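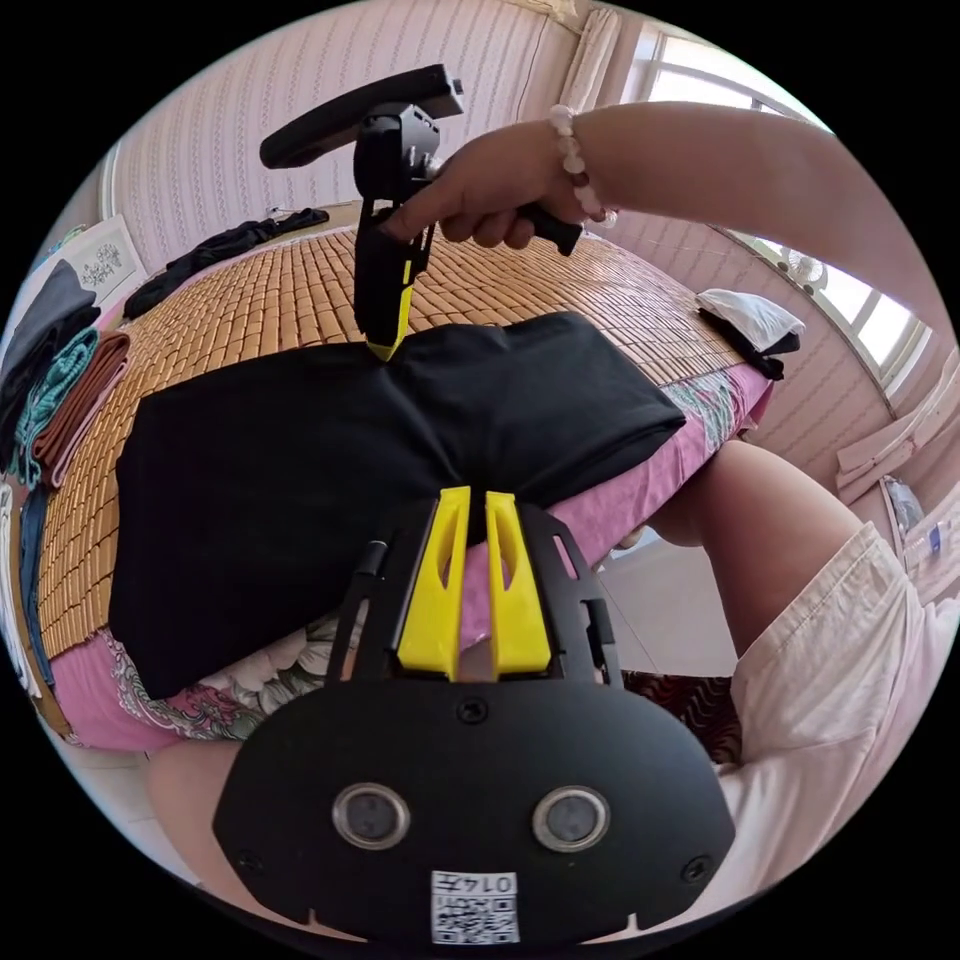

Fig. 6.1 A folded black garment lying flat on a bamboo mat, pink floral sheet under it.

Chapter 6
Folding and Flat Storage

What you need before you start: Chapter 5 (sorting), the fiber table at the back of the book, one flat surface, a few garments of your own. Dark ones are fine. A ruler helps for the first exercise, after that put it away.

By the end of the chapter you should be able to
— fold a T-shirt, a pair of pants and a long-sleeved top to a given width
— pick a surface and say why
— press a fold without setting a crease you don't want
— plan a shelf or drawer from the folded size, not the other way round

6.1 Why a whole chapter on folding

Because most of the life of a garment is spent folded. Worn a few hours, washed for one, then days or weeks in a pile. Damage in the pile is slow and easy to miss. Crease lines on the same spot every time, fibers bent the same way, color going pale along the edge. Students in housekeeping and textile care courses tend to rush this part and get to stain removal, which is more fun. Don't rush it.

The first edition gave folding two pages. Kwabena Sowah, who taught the course at the Aidoo training laundry while this edition was being put together, asked for a full chapter and sent a box of notes. Many of the exercises below started in that box. The shelf plans in 6.5 are from Adeel Bugti.

6.2 The surface

Table, counter, ironing board, bed. In homes it is very often the bed. Right height for some people, too low for others, and there is plenty of room for a pile on either side. The trouble with a bed is that it gives. You press down on the fold and the mattress goes down with it, the cloth slides, and the edge you just lined up is off again.

A firm layer on top fixes a lot of this. A woven bamboo mat, the kind used for sleeping in hot weather, works well. The small tiles lie flat and the surface is smooth enough to turn a shirt over without dragging it. The rows are a bonus: line up the hem with a row and you have a straight edge for free. Compare the mat in Fig. 6.1 with the sheet below it. Sheets bunch. A print also makes it hard to see a small dark thread or a loose button, so check the garment before it goes down and not after.

Watch for
— splinters or a broken cord at the edge of the mat (catches knits)
— damp. Never fold on a mat that was wiped and not dried
— crumbs, pins, hair
— a mat that hangs over the side of the bed. It tips, and so does the pile

Wrist jewelry: beads, watch straps and rings can all snag an open knit. Check for rough edges. Smooth round beads are less of a problem than anything with a clasp or prongs. Your instructor may have a house rule, follow it.

6.3 Words used in this chapter

Face. The side you want to see when the garment is on the shelf.

Folded edge. The thick, closed side. Goes toward the front of the shelf.

Open edge. Where the layers end. Goes to the back.

Block. A garment folded to a rectangle that holds its shape when lifted with two hands. If it droops in the middle it is not a block yet.

Set. To press a fold lightly and let it rest. Light is the word. We are not ironing.

Drift. The small slip of the top layer against the bottom one. Every fold adds some. Three folds with a little drift each and the rectangle is a wedge.

6.4 Dark garments

Black cloth gets its own section for two reasons. First, lint. It shows everything. Brush before folding, because brushing after only does the outside. Second, you can't see the folds well. Seams, layers, the edge of a sleeve, all one dark shape, and in poor light even the front and back look alike. Work near a window. Use a pale surface underneath, tan or cream, so the outline is clear. Then check by touch: run a finger along the top edge and feel for a layer sticking out.

To set the top edge, press straight down at one point, hold, move along. Do not rub. Rubbing a dark fabric along a fold brings up a shine, espeically on polyester blends, and it does not wash out.

Kwadwo Kwofie's rule from the old workshop handouts, still good: lay it, look, touch, then press. If the touch tells you something is off, open it up one fold and redo that one. Not the whole thing.

Try it 6A
Take one black T-shirt and one light one, same size. Fold both to the same width on a soft bed. Note the drift at the open edge. Now put down a mat or a large board and do it over. Write down both results, also how long each took. Swap with a partner and fold theirs.

Try it 6B
Same black shirt, window light, then a lamp from one side only. Which layers could you see in each? Where did you have to use your fingers? Keep the notes, you will need them agian for the drawer plan in 6.5.

Before going on, read the care labels on both shirts and copy the fiber content into your workbook.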